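Informe de avance del proyecto Salazar, junio

Desde el informe anterior hemos cerrado la primera tanda de demostraciones con las pinzas de mano. Son 421 episodios válidos, grabados por dos operadores en el puesto del mueble blanco. Quedaron fuera los que perdían el seguimiento de alguno de los cubos de marcadores más de 200 milisegundos.

El método no ha cambiado: el operador trabaja con una pinza en cada mano y la posición se calcula a partir de los marcadores impresos en las caras del cubo. La política se entrena después con esas trayectorias, sin teleoperación.
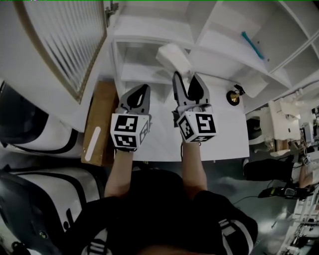 Valbona Milošević pidió en la revisión interna que no se diera por buena la precisión del seguimiento hasta repetir la calibración con las dos pinzas a la vez - a su juicio, los errores crecen cuando una mano tapa el cubo de la otra. Hemos aceptado la objeción y reservado 60 episodios para esa prueba.

El entrenamiento en Brelgate usa por ahora solo la mitad de los datos. Los resultados con objetos rígidos son estables; con piezas blandas la pinza derecha cierra demasiado pronto y no tenemos aún una causa clara.

Pendiente para el próximo periodo: repetir la calibración, ampliar las tareas de estantería y entregar los datos a Catotico. Del presupuesto de material quedan 3535 euros. Responsable del seguimiento: Kristine Cruzado.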